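Notes de cours – Histoire et pratique du classement, séance 4
Le catalogue sur fiches, ou comment on range ce qu'on n'a pas encore lu

Bon, je reprends là où on s'était arrêtés en septembre, au milieu de la question de Myroslav : pourquoi s'embêter avec des fiches alors qu'un registre relié tient mieux, ne se mélange pas et ne tombe pas par terre ? Je n'avais pas très bien répondu sur le moment (il était presque 18 h et on avait tous faim), alors je développe un peu.

Un registre, c'est parfait tant que le fonds ne bouge pas. On écrit les titres à la suite, on laisse trois lignes blanches à la fin de chaque lettre et on se croit prévoyant. Puis arrive un legs, et les trois lignes sont mangées en une matinée ! Alors on écrit dans la marge, on colle une bande de papier, on renvoie à la fin du volume, et au bout de quelques années il faut tout recopier. La fiche règle le problème d'un coup : une notice, un morceau de carton, et on intercale où on veut.

J'aime beaucoup le cas de la bibliothèque Vasylenko, que je vous ai donné à lire. Le premier inventaire compte 832 notices, toutes dans un seul gros volume, et quand on passe aux fiches il n'en reste que 734. Où sont passées les autres ? Eh bien, pour la plupart, c'étaient des doublons – le même ouvrage inscrit une fois au nom de l'auteur, une fois au titre, et parfois une troisième fois parce que quelqu'un avait mal lu l'étiquette. Dans le registre, ça ne se voyait pas. Une fois les fiches côte à côte, ça sautait aux yeux.

Deux mots de vocabulaire avant d'aller plus loin, parce que dans vos copies c'est un peu la fête :
La notice, c'est le texte qui décrit l'ouvrage.
La fiche, c'est le support sur lequel on écrit la notice.
La vedette, c'est le mot placé en tête, celui qui commande le classement.
La cote, c'est l'adresse du livre sur le rayon, et elle n'a pas besoin de suivre l'ordre des vedettes.

Lovisa m'a demandé si on pouvait se passer de la cote dans une petite collection. Oui, bien sûr, jusqu'au jour où on déplace une étagère. Avec 70 livres je ne m'en occuperais pas. Au-delà, je coterais tout de suite, même mal, quitte à reprendre ensuite.

Passons au tri. La méthode que je préfère est celle du tri en deux temps : on fait d'abord des tas grossiers, par première lettre ou par grand sujet, sans chercher à être propre, puis on reprend chaque tas et on le met en ordre. Prévoyez de la place, beaucoup plus que vous ne pensez, et posez les fiches à plat (les piles hautes glissent, et je parle d'expérience).
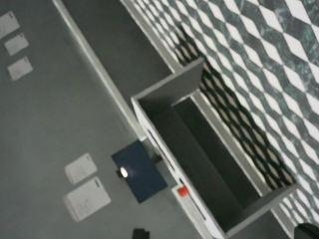
p. 12

Une fois les tas faits, on attaque l'ordre fin, et c'est là que les disputes commencent. Faut-il classer mot à mot ou lettre à lettre ? En mot à mot, « Port Royal » passe avant « Portail », parce que l'espace compte et vient avant tout le reste. En lettre à lettre, on fait comme si l'espace n'existait pas et c'est « Portail » qui gagne. Les deux systèmes marchent très bien, à condition de ne jamais changer en cours de route ! Danica trouve le mot à mot plus naturel, Yevhen ne jure que par l'autre, et je vous laisse choisir pour l'exercice du moment que vous l'écrivez en tête de votre travail.

Les articles initiaux, maintenant. On les garde dans la notice et on les ignore pour le tri : « La Vie des abeilles » se range à V. Pareil pour « Un » et « Une ». Attention quand même aux noms propres, où l'article fait souvent partie du nom : La Fontaine reste à L.

Restent les renvois, que tout le monde bâcle. Le « voir » envoie d'une forme rejetée à la forme retenue. Le « voir aussi » relie deux vedettes qui existent toutes les deux. Si vous mettez un « voir » vers une fiche qui renvoie elle-même ailleurs, votre lecteur tourne en rond, et il finira par venir vous demander le livre au comptoir.

Pour la prochaine fois : relire l'extrait du catalogue Vasylenko, y chercher deux renvois circulaires (il y en a), et rédiger une douzaine de notices à partir de vos propres livres. Vitalii garde la liste des vedettes communes, adressez-vous à lui avant d'en créer une nouvelle.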